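垫圈

送检单是库房转来的，一共两行字：立柱销两件，垫圈一件，来源不明，请判定归属。单子右下角盖着Furnormont的收件章，章里的日期糊了，只认得出二月。

Parvathi Shenoy把单子夹在板上，先看两根销。银色，圆柱形，带小底座，放在桌面上能自己站稳。她用千分尺量外径，每根三个截面，每个截面转九十度再量一次，十二个读数填进表里。两根之间的差值小于量具误差，可以算同一批。底座边缘没有毛刺，倒角均匀。她在备注栏写：外观合格。

垫圈颜色深，表面没有字，也没有批号。按目录，Zasent系列的垫圈应当是亮面的，Kernska系列的发黑，但Kernska三年前停产，库里的余量是零。她查了两遍。系统里最后一笔出库是500件，领用人Sreekumar Kotian，用途一栏填的是“试装”，退回数量为空。

她给Kotian打内线，响到第六声才有人接。

“Kernska的垫圈，你还有没有？”

“没有了。”

“单子上没写退回。”

“试装用完了。”

“五百件，装在哪里？”

电话那头停了一会儿。他说他下午过来。

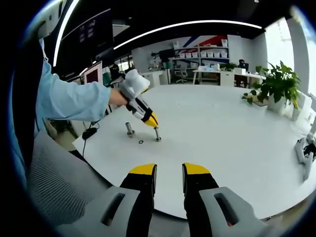
下午三点十分，Kotian站在白色桌子边上，没有坐。他看垫圈看了很久，然后问能不能拿起来。Parvathi说可以，测完了。他把垫圈放到指甲盖上翻了个面，又对着窗户看内孔。

“内孔小了一点。”他说。

“比图纸小10丝，我记下了。”

“图纸是后来改的。第一版就是这个尺寸。”

她把表翻到前一页。第一版图纸不在系统里，归档记录从第二版开始，签字人是Ismail项目组，没有个人姓名。她问第一版在谁手里。

“烧了。”Kotian说，“老楼那次，档案间的喷淋没动作。我们按第一版做了2,000件，四分之一发给试装，其余的入了老库。图纸没了以后，没有依据，件就只能按废品走。”

“所以那500件也算废品。”

“账上没有改过来。”

“实际呢？”

他把垫圈放回桌面，放在两根销前面一点的位置，用指尖推正。她注意到他推的时候没有看，手自己知道间距。

“销是配这个垫圈的。”他说，“先放销，再落垫圈，最后压盖。压盖的力不能超过30牛，超过了底座会偏。当时没有夹具，全靠手。试装的人每天装四十套，装完拆，拆完再装，看第几次开始松。”

“第几次？”

“没有松过。”

她等他往下说，他没有说。走廊里有人推车过去，轮子有一只不圆，隔几步响一下。

Parvathi拿起笔。归属一栏有三个选项：在产、停产、报废。停产件须附图纸号，报废件须附销毁记录，两样都没有。她在规程的附录里找到一条，来源可由原试制人员口述确认，口述须本人签字，有效期一个季度，期满复核。这一条她入职以来没有用过，表格的编号还是旧格式。

她把表格推过去。Kotian从头读到尾，在“与送检件的关系”一栏停下来，问怎么填。

“试制人。”

“试制人不止我一个。”

“签字的是一个就行。”

他写了名字，字很小，写完又在后面加了一个括号，括号里是另外三个姓。规程没有说能加，也没有说不能加。她核对了一遍，盖章，把两根销和垫圈分别装进袋子，贴标签。垫圈的标签上，系列填Kernska，图号填“第一版（口述）”，数量填1。

“袋子放哪儿？”他问。

“待复核架，第二层。”

“下个季度谁来复核？”

“我。你也得来，要重新签。”

他点点头，看了一眼表上的有效期，从口袋里掏出一个本子，把星期二抄了下来。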